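How I Learn a Two-Step Country Song by Ear

I've played rhythm guitar in a dance-hall cover band for 19 years, and I still can't read music worth a darn. What I can do is pick up a country tune in an evening, and you can too.

Start with the bass. Seriously, leave the guitar in its case for the first 3 listens and hum along with the low notes. In most two-steps the bass goes back and forth between the root and the fifth, so once you can hum the root you've got the name of the chord. Write it down, one letter per bar.

Next, find the key. It's usually the chord the song comes to rest on at the end of the chorus — if that's G, you can bet on C and D turning up as well. Try those before you go hunting for anything fancy.

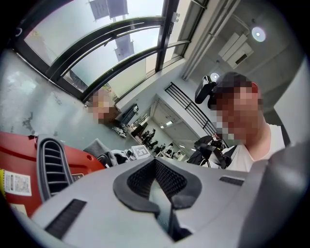
Now slow it down. I use a little program called Wikum, which drops the speed and keeps the pitch where it was. I set the metronome at half speed and strum plain downstrokes until the changes stop surprising me. Then I add the boom-chuck: bass string on one, strum on two, over and over. Keep that right hand loose!

Watch out for the turnaround, those two bars before the next verse. Steel players love to sneak a quick passing chord in there (our band got burned by one at the Gruda hall in December, and the dancers noticed). Loop it until you hear where it moves.

Last, play the whole thing at full speed with the record, mistakes and all. Don't stop to fix anything. Circle the rough spots on your chart afterward and work on those tomorrow. My chart binder has almost 200 songs in it now, and half of them have coffee on them.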